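# Wosov桌面保洁套装试用评测报告

2022年5月7日
Wernell综合楼后勤服务处编制

本报告记录Wosov桌面保洁套装在Wernell综合楼公共桌面上的试用情况，供楼内各使用单位及下一采购周期的经办人员参考。试用所需物资由本处按正常渠道购入，供货方未提供样品，亦未参与记录与评分。报告初稿曾发各楼层征求意见，收到的修改意见大多已并入正文，少数分歧较大的在相应章节中两说并存。

## 一、评测缘起

综合楼内的公共桌面长期沿用分散保洁的办法：清洁剂由各楼层自行领用，抹布由保洁班组统一清洗后发还，垃圾袋则按季度从库房调拨。三类物资的规格各不相同，领用登记也分在三本台账上。去年年底盘点时发现，同一楼层同时存放着四种清洁剂，其中两种标签已模糊不清，另有一批垃圾袋的尺寸与现有桶型不符，套上之后袋口滑落，须以胶带固定。

上述问题单独看都不严重，但累积起来已影响到日常使用。使用人反映较多的是两类情况：一是浅色台面擦拭后留有水痕，在靠窗一侧尤其明显；二是桌边垃圾桶的袋子容易被较重的容器坠破，残液流入桶底后不易清理。保洁班组的意见则集中在抹布上。旧抹布掉毛，擦完深色桌腿以后还要再用干布过一遍，遇到人员轮休时常常来不及。

本处据此决定选用一种成套供应的产品试行。选定Wosov套装的理由主要是其组成与本楼的需求较为接近，且可以按组件单独补货。同期还留用了Eter中性清洁剂和Sfakianakis垃圾袋作为对照，这两种产品此前已在部分楼层使用，班组较为熟悉。

## 二、套装组成与开箱检查

Wosov桌面保洁套装以纸箱整体包装，箱内分为上下两层。上层为浓缩清洁剂、空喷瓶和双面抹布，下层为成卷垃圾袋、桶口固定圈以及一叠可书写的标识卡。说明书为单张折页，中文部分印在背面，字号偏小，但用语准确，稀释比例、禁用材质和储存条件均有列出。

开箱检查中未发现漏液。浓缩清洁剂瓶口有铝膜封口，揭开时须用力，建议在水池边操作。喷瓶的喷头与瓶身分开包装，装配简单，但喷头内的吸管略长，装入后末端弯折，抵在瓶底一侧。瓶内液体较少时，须将瓶身略向前倾才能吸上来。班组的处理办法是将吸管末端斜剪一小段，剪后使用正常。

抹布分两面，一面短绒，一面平织。短绒面用于湿擦，平织面用于收干。抹布四边均为超声波切边，没有缝线。我们起初担心这种切边在反复洗涤后会起毛，因此在试用期间专门作了记录，详见第五章。

桶口固定圈是整套中最容易被忽略的组件。它是一条可伸缩的窄带，套在袋口外侧，将袋口翻边压在桶沿上。固定圈附有两种长度，较短的一种适用于桌边小桶，较长的一种用于走廊分类桶。两种长度外观接近，仅以接口处的凸点区分，发放时曾有混淆。

标识卡的用途是写明换袋日期和责任班次。卡片表面可用油性笔书写，擦去时须用酒精。这一设计与本楼的班次制度不完全相符，班组使用了几天便改回原有的登记表，标识卡基本闲置。

## 三、试用范围与方法

试用覆盖综合楼公共区域的40张桌子，包括讨论区长桌、单人工位和茶水间旁的站立式高桌。桌面材质与颜色不一，其中浅色光面台面占多数，这类台面对水痕最为敏感，也是使用人意见最集中的部分。

记录方式沿用现有的班次登记表，增加了四个栏目：擦拭前桌面状况、所用清洁剂、收干后有无水痕、垃圾袋有无破损。每次保洁完成后由当班人员填写，交班时由领班复核。试用期内共收回有效记录631条，缺项或字迹无法辨认的记录已剔除，未计入上述数字。

关于“擦拭前桌面状况”一栏，各班次最初的填写习惯差别很大。有的只写“脏”或“一般”，有的逐件列出桌上的杯子和包装纸。后来统一为三档：仅有灰尘；有散落的包装、纸杯一类轻便垃圾；有液体或油渍。三档的处理程序并不相同，第二档须先清拣再喷洒，第三档须先以干布吸去液体。喷洒顺序弄错，会直接影响后面的水痕判断。

浅色石纹台面上的轻便垃圾清拣相对容易，倒伏的纸杯和揉皱的零食包装在白底上十分显眼，当班人员一般不会遗漏。较难处理的是与台面同色的纸巾和透明包装，须俯身侧看才能发现。
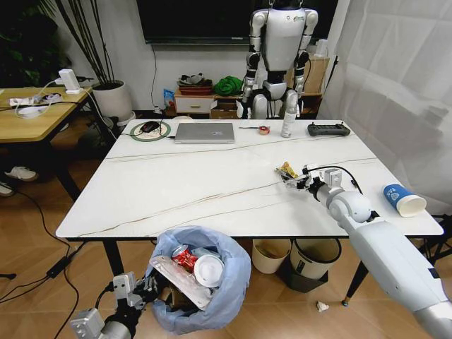
## 四、清洁剂评测

### （一）稀释与取用

Wosov浓缩清洁剂的推荐稀释比例为1:40。套装附有量杯，刻度从最小一格起即可满足单瓶配制的需要。按此比例配成的溶液无色，气味很淡，在密闭的小会议室中使用亦未收到投诉。

班组中有人习惯凭手感多加一些浓缩液，认为这样去污更彻底。对比后发现，浓度提高并未带来可辨别的去污改善，收干时反而拖滞，平织面走过之后会留下弧形的浅痕。因此我们在配制间墙面张贴了配制说明，并要求由领班统一配制，各层只领用成品溶液。这一规定执行以后，水痕记录明显减少，其影响大于更换清洁剂品牌本身。这一点在阅读下文对比时须予以考虑。

作为对照的Eter中性清洁剂为即用型，无需稀释，取用方便，适合没有配制间的楼层。其缺点是运输和储存体积大，空瓶数量多，回收日的搬运工作量随之增加。

### （二）去污表现

对灰尘、指印和普通饮料滴痕，Wosov与Eter两种清洁剂均可一次擦净，当班人员在不看标签的情况下难以分辨。对干结的含糖饮料，Wosov溶液须停留片刻再擦，直接擦拭会将污渍推开。Eter在这一项上略好，停留时间可以缩短。

白板笔误画在桌面上的痕迹，两者都只能淡化，不能去除。油性笔痕则完全无效，仍须按原办法处理。说明书对此未作承诺，我们也不以此扣分，只提醒各楼层不要因更换了产品而改变报修和专项清洁的流程。

胶带残胶是另一类常见问题。张贴通知以后撕下的胶带往往留下一条黏痕，时间久了会粘上灰尘，呈灰黑色。Wosov溶液配合短绒面反复擦拭可以去除较新的残胶，但费时较多。一名当班人员的记录中写有“擦到手酸”的备注，复核时予以保留。对于陈旧残胶，建议仍用专门的除胶产品，且须先在不显眼处试用。

### （三）水痕

水痕是本次评测中关注度最高的项目。光面浅色台面在斜射光下极易显出擦拭方向，即便台面本身洁净，使用人也会认为没有擦过。我们在上午和傍晚分别查看，结果以傍晚更为严格，评分以傍晚的情况为准。

Wosov溶液按规定比例配制、并以平织面沿长边方向收干时，水痕可以控制在令人满意的程度。收干方向对结果的影响比预想的大。沿短边往返擦拭，在换向处会积下一道细痕；沿长边一次拉到底，细痕只出现在桌沿，再以抹布包住桌沿带过即可消除。深色哑光台面没有这一问题，按习惯擦拭即可。

Eter中性清洁剂挥发较快，若喷洒面积过大，尚未收干便已开始干燥，容易出现点状痕迹。分区喷洒可以避免，但长桌须分几次完成，用时有所增加。

### （四）桌上留有物品时的处理

综合楼的公共桌面允许短时占用，保洁时桌上经常留有使用人的物品。原有规定是不移动、不触碰，仅擦拭空余部分。试用期间仍按此执行，只在喷洒方式上作了一处修改：桌上有电子设备时，一律将溶液喷在抹布上，不得直接喷向桌面。

这项修改推行之初有班次反映不便，认为抹布吸液过多，擦不到几下便须重新喷洒。经过演示，问题出在喷洒时抹布未对折。对折后只喷外侧一面，用量便可控制，内侧保持干燥，翻过来还能用于收干。后来各班次基本都采用了这种做法，没有再提出异议。

连接线也须留意。鼠标线和充电线平铺在台面上时，抹布边缘容易将其带起，连带移动设备的位置。建议沿线的走向擦拭，到接头附近即停。垫子类物品不掀起，垫下区域留待桌面清空以后再作处理。 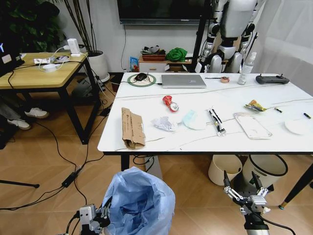
*长桌一侧：合盖的笔记本电脑与鼠标，桌前垃圾桶内套浅蓝色袋。*

对于占用时间较长的物品，仍由前台按失物与占位规定处理，保洁班组不参与认定。试用期间曾有使用人询问，能否由保洁人员顺便将设备挪到桌边，以便擦得更全面。本处的答复是维持现行规定，该事项涉及物品损坏后的责任划分，超出保洁用品评测的范围。

## 五、抹布评测

Wosov双面抹布的吸水性在首次洗涤以前偏弱。新布表面有整理剂，水滴落上去会停留片刻才渗入。说明书建议先以温水洗涤一次再使用，我们最初没有照办，首批发放后的评价因此偏低。后续批次均先行洗涤，评价随之回升。

短绒面对附着性灰尘的带走能力较好，擦过深色桌腿没有可见的掉毛，这是与旧抹布相比改善最明显的一项。保洁班组对此评价最高，有两个班次在意见栏中要求立即全面更换。平织面摸上去较硬，收干时有轻微的摩擦声，不影响使用。

切边的耐久性与我们起初的担心大体一致，但程度较轻。反复机洗后，抹布四角先出现细小的毛刺，随后沿边缘扩展，长度很短，没有脱落到桌面上。若与带搭扣的拖布头混洗，毛刺明显加重，绒面也会被勾起。洗衣间现已将两者分开，用网袋装洗。

关于柔顺剂，说明书注明不得使用。洗衣间曾有一次误加，当批抹布擦过的台面普遍发雾，换用未受影响的抹布重新擦拭后恢复正常。受影响的抹布经多次清水洗涤后吸水性有所恢复，仍不及原先，已转作地面用途。各楼层若发现整批抹布同时出现擦拭发雾的情况，宜先向洗衣间核实，再判断是否为清洁剂的问题。

抹布颜色共有两种，套装内各占一半。本处将其中一种固定用于桌面，另一种用于茶水间台面，避免交叉使用。颜色较为接近，在傍晚灯光下不易分辨，建议供货方在后续批次中加大色差。在此之前，茶水间用布一律在一角剪口作为标记。这一办法虽然简陋，执行起来没有出过差错。

## 六、垃圾袋与固定圈评测

### （一）袋体强度

套装所附垃圾袋每卷数量较少，只够试用阶段使用，后续按散件补货，整箱规格为1,000只。袋体较薄，手感偏脆，撕口处容易出现不规则的裂缝。撕取时若从一侧斜拉，裂缝有时会延伸到袋身，该袋即告作废。正确的撕法是双手捏住撕线两侧平拉，班组适应以后作废数量下降。

承重方面，桌边小桶内多为纸杯、饮料罐、食品托盘和包装纸，重量有限，Wosov垃圾袋可以满足要求。容易造成破损的是硬质塑料托盘的边角。托盘斜插在桶内时，边角顶住袋壁，后续再投入物品，压力便集中在一点。登记表中的破损记录多数属于这种情况，底部坠破的记录很少。

Sfakianakis垃圾袋较厚，对硬质边角的耐受力更好，袋口也更宽裕。其不足在于袋体偏硬，套入小桶后不易贴合桶壁，有效容积减少，换袋频次有所上升。对于茶水间的大桶，这一不足不存在，因此我们倾向于大桶继续使用Sfakianakis产品，小桶使用Wosov产品。

### （二）固定圈

固定圈用于小桶时效果良好。袋口翻边后压住，投放时不再滑落，桶口外观也较整齐。换袋时须先取下固定圈，多一道动作，起初有当班人员嫌麻烦，将其取下后搁在窗台上，巡查时一并收回。

固定圈的清洁应列入班次内容。其内侧与袋口接触，残液容易附着，几天不洗便有黏腻感。用稀释后的清洁剂擦拭即可，不必浸泡。长时间浸泡后弹性会减弱，有一批固定圈因此松弛，已不能压紧袋口。

对于桶口不规则或带翻盖的垃圾桶，固定圈不适用。强行套上会使翻盖无法闭合。这类垃圾桶主要位于走廊，仍按原办法将袋口打结收紧。

### （三）分类要求

试用期间曾讨论是否利用不同颜色的袋子区分类别。Wosov散件目录中确有多种颜色，但桌边小桶目前不承担分类功能，分类在走廊桶完成。若在桌边同时放置两只小桶，会占用使用人的伸腿空间，消防通道一侧的宽度也须重新核查。此事暂不推进，留待公共区域家具调整时一并研究。

有使用单位提出，饮料罐应在投入桌边桶以前清空。本处同意这一意见，已请各单位在内部通知中转达。垃圾袋的强度再高，也不能代替这一步骤，残液渗漏带来的桶底清洗工作至今仍是班组用时最多的项目之一。

## 七、喷瓶与收纳

套装喷瓶的容量适中，握持部位有浅纹，戴手套时不打滑。喷头可在雾状与线状之间旋转切换，日常只用雾状。切换环没有定位卡扣，放入工具篮中容易被碰转，再次使用时有可能喷出线状水柱。多名当班人员反映过这一情况，建议使用前先朝抹布试喷一次。

喷头耐久性总体可以接受。连续使用后回弹变慢的情况有少量出现，拆下用温水冲洗可以恢复。喷头内的弹簧为金属件，说明书要求不得与含氯产品混用，班组已将喷瓶与消毒用瓶分开放置，瓶身上以油性笔写明用途和配制班次。书写区域的涂层较好，字迹经过多次擦拭仍可辨认，这是标识卡闲置之后较为实用的替代。

关于喷瓶能否留置在公共桌面供使用人自取，各楼层意见不一。赞成的一方认为，使用人离开前顺手擦拭，可以减轻班组负担，也有助于保持桌面整洁。反对的一方则指出，公共桌面上本来就放着各种物品，瓶罐夹杂其间，既不美观，也难以判断归属，遇到无标签的瓶子更无从确认内容物。 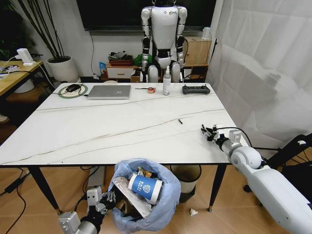 折中的办法是在讨论区入口的置物架上集中摆放，瓶身贴统一标签，注明内容物为稀释后的中性清洁剂，旁边配放一叠干净抹布和一只回收篮。该办法已在两个楼层试行。自取量不大，但回收篮中的抹布基本都有使用痕迹，说明确有使用人在用。抹布丢失的情况存在，数量尚可承受，不拟加装锁具。

桌面上已有的私人喷瓶，无论有无标签，保洁班组一律不使用、不移走。使用人自带的清洁用品成分不明，与本处配制的溶液先后使用在同一台面上，可能影响擦拭结果。如果台面出现原因不明的发雾或褪色，应先停止擦拭，拍照报后勤服务处，由本处联系家具供货方确认。

收纳方面，Wosov另售一款提篮，本次未采购。现有工具车的上层恰好可以放下2只喷瓶和一摞叠好的抹布，固定圈挂在车把一侧。对尚未配备工具车的楼层，提篮或有必要，可在补货时单独询价。

## 八、供货与售后

首批订货按约定日期送达，外箱无破损，数量与送货单一致。其后补货两次，第二次抹布的颜色与首批略有差异，供货方解释为批次原因。因本楼以颜色区分用途，这一差异给发放带来不便，供货方同意更换，更换过程中往返运费由其承担。

固定圈混装的问题也已反馈。供货方答复，后续批次会在接口处改印文字，具体时间未定。吸管过长一事，答复称该长度为兼容另一款瓶身而设，目前没有调整计划。我们认为这一解释可以理解，但对于只购买本套装的用户，应当在说明书中注明可以修剪。

说明书中文部分的字号问题，供货方提供了可打印的电子版，内容与纸质版相同。各楼层可向本处索取，贴在配制间或工具车上。

Eter和Sfakianakis两家的供货情况一向稳定，本次未作专项考察。Eter空瓶回收须自行送至指定地点，该条件与上年相同。

## 九、综合评价

| 项目 | Wosov套装 | 对照产品 | 说明 |
|---|---|---|---|
| 日常去污 | 良好 | Eter：良好 | 干结糖渍一项Eter略优 |
| 浅色光面水痕 | 良好 | Eter：中等 | 须按比例配制并沿长边收干 |
| 抹布 | 优 | 旧抹布：较差 | 首次使用前须洗涤，不加柔顺剂 |
| 小桶垃圾袋 | 良好 | Sfakianakis：中等 | 配合固定圈使用 |
| 大桶垃圾袋 | 中等 | Sfakianakis：优 | 大桶不建议更换 |
| 喷瓶 | 中等 | 未设对照 | 切换环易误转 |
| 标识卡 | 不适用 | 未设对照 | 与本楼班次登记重复 |

从整体看，Wosov桌面保洁套装能够满足综合楼公共桌面的日常保洁要求，在抹布和水痕控制两项上有较为明显的改善。套装各组件的质量并不均衡，标识卡用处有限，喷头切换环的设计有待改进，垃圾袋仅宜用于桌边小桶。若以整套方式长期采购，闲置组件会逐步积压，因此不建议反复购买整套。

评价的适用范围也须说明。本次试用集中于室内公共桌面，未涉及实验台、餐饮后厨和户外桌椅。上述场所的污渍类型和卫生要求不同，不宜直接引用本报告的结论。天然石材台面在说明书中列为须先行试擦的材质，楼内个别接待室如有此类家具，应在隐蔽处试用并放置一夜以后再作决定。

另有一点供使用单位参考：试用期间正值部分楼层人员较少，桌面使用强度低于往常。抹布洗涤周期和垃圾袋消耗量在满员情况下会有所不同，编制预算时应留出余量，不宜照搬试用期的领用数据。

## 十、采购与使用建议

1. 双面抹布在全楼更换，旧抹布转为地面或工具清洁用途，由洗衣间分批回收。
2. 浓缩清洁剂用于设有配制间的楼层，由领班按1:40统一配制；无配制间的楼层继续使用Eter中性清洁剂。
3. 桌边小桶使用Wosov垃圾袋并加装固定圈，大桶和走廊桶维持Sfakianakis产品。
4. 首次领用新抹布前须经一次温水洗涤，未经洗涤的不予发放。
5. 桌上留有电子设备时，溶液只喷在抹布上。该要求同样适用于自取点，标签上应当写明。
6. 标识卡不再采购，库存余量可由各单位领作他用。
7. 喷瓶吸管如有弯折，由领班在配制时统一修剪，个人不得自行拆卸喷头。

新入职的保洁人员应当在上岗培训中学习抹布对折和沿长边收干的操作，培训时长不必增加，在现有的桌面清洁一节中完成即可。演示用的台面以浅色光面为宜，深色台面看不出差别。

各楼层在执行中发现本报告与实际情况不符的，请填写物资意见单，注明班次、桌位和所用批号，交后勤服务处窗口。口头反映同样受理，但批号缺失时难以向供货方追溯。

抹布边缘的磨损情况将于12月复查，届时一并核对固定圈的弹性以及供货方对接口标识的改动。复查结果以补充页形式附于本报告之后，不另行编号。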